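Soft pads or bare plastic for small fiddly things?
Posted in Grippers and Hands

I've got a Vutach two-finger hand-held gripper and I'm trying to choose between the plain fingers and the padded ones. I want to pick up household bits — beads, lids, folded cloth — and record the moves for a small arm later. Is the padding worth it, and does the Wosby controller cope with either?

wosbyfan_206

Pads, every time! I swapped in January and wouldn't go back. Keep a spare pair though, mine get grubby.

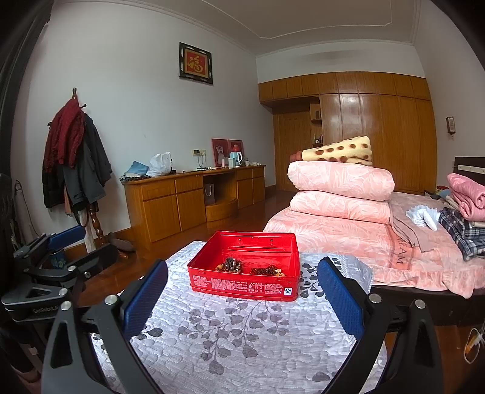
padsandpixels
Jun 6, 2023 · 662 views

Beads are such a good test, I love that you're starting there. My set-up has blue textured pads on black fingers, and my favourite target is an open red tin with a bracelet of big brown and amber beads beside a strand of small dark red ones. Try both in one go and you learn loads about your grip! Big beads give the pads something to press against — with the little ones I come in low and close slowly. Put the tin on a quilted bedspread too, as a soft surface is much harder than a desk.

For the controller, I run the Wosby at 600 on the grip limit with pads and drop it for bare plastic. Kotian's one goes up to 1,000 but I've never needed it.

citance_owner

Depends on the arm. My Citance didn't like the extra thickness and I had to set the zero point again. Check that first.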